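Visit report: Cropper Library open day, Prodthorpe
April 25, 2025

The Cropper Library opens its manuscript rooms to outside readers once a year. The main purpose of my visit was to examine the witnesses to the Prelent Legend, a verse life of the founder of the Prelent congregation, and to hear how the cataloguing has progressed. The Legend is read far less than it is cited. Most references to it in denominational histories go back to the printed abridgement, which omits the miracle sequences and regularises the metre throughout.

The library holds 17 manuscripts containing all or part of the poem. Five were on display in the lower reading room, opened at the same passage (the crossing of the estuary) to allow comparison. The oldest is a small paper volume of 47 leaves in a single upright hand, rubricated to the end of the second book and left plain after that. Its colophon gives the name of the congregation but no scribe and no year. The catalogue dates it from the paper stock alone, and the entry is marked provisional.
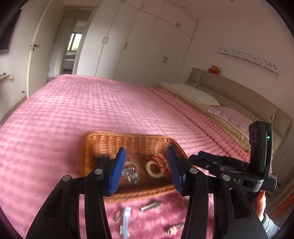
The morning session dealt with the relation between the verse and its prose sources. In the first book the poet follows the prose discourses closely, sometimes converting a sentence to a couplet with the loss of only a conjunction. From the second book onward the method changes. Phrases from the discourses, the psalter and the congregation's own rule are carried across several stanzas at once, and a single line may contain words from all three. The session handout called this interlacing. The term is serviceable if it is understood in the basketmaker's sense: in a tight weave like that of the tan-brown wicker basket on the pink quilted bedspread, the eye takes in the surface first and has to work to follow one strand. A reader who knows only the finished poem is in the same position. The handout set out one stanza with each source in a separate column, which was useful, although the psalter readings were taken from a later revision than the one the poet could have known.

The second session concerned the Binden recension, so named for the village where three of the manuscripts were copied. It adds a little over one-tenth to the length of the text. The added material is of two kinds. The first is genealogical and connects the founder to families that were prominent in Binden at the time of copying. The second is doctrinal, consisting of speeches in which the founder answers questions put by visiting clergy. Earlier historians treated the speeches as authentic and the genealogies as interpolation. The library's position is that both were introduced together, on the grounds that they share a rhyme practice not found elsewhere in the poem. I found the metrical evidence persuasive for the speeches in the third book. For those in the fourth it rests on too few lines, and the speaker acknowledged this when asked.

There was some discussion of how far the poem can be used as evidence for the founder's life. It was composed for recitation at the November commemoration, and its divisions correspond to the evenings of that observance. Episodes are sized accordingly. The founder's imprisonment, which the minute books cover in detail, receives a dozen stanzas, while the estuary crossing, for which there is no independent record, fills an entire evening's reading. This proportion tells us a good deal about the commemoration and very little about the events.
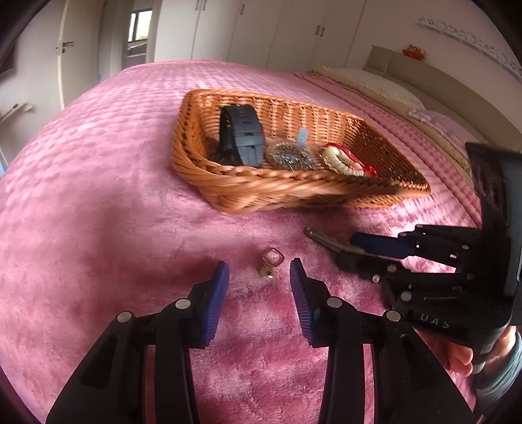

The same caution applies to the place names. Where the poem and the minute books disagree, the poem generally prefers the form that scans. Prodthorpe appears under two spellings in the third book, one with two syllables and one with three, and an otherwise careful county history has taken these to be separate settlements.

The afternoon was given over to the catalogue itself. Full descriptions are complete for the Binden group and for the display volumes. The remainder have shelf entries recording dimensions, material, foliation and incipit. A line concordance is in preparation and covers the first 1000 lines. It uses the numbering of the oldest manuscript, with the abridgement's numbers given in parentheses. Marginal glosses are recorded but not transcribed, a decision I would ask the library to reconsider, as the glosses in at least two volumes name the tunes to which passages were sung.

Practical notes for readers: the lower reading room has good natural light at the north tables and poor light elsewhere. Foam supports and weights are supplied. Pencil only. Photography without flash is permitted for the catalogued volumes, and requests for the uncatalogued ones go to the desk in writing. The handout and the draft entries for the Binden group are available on request.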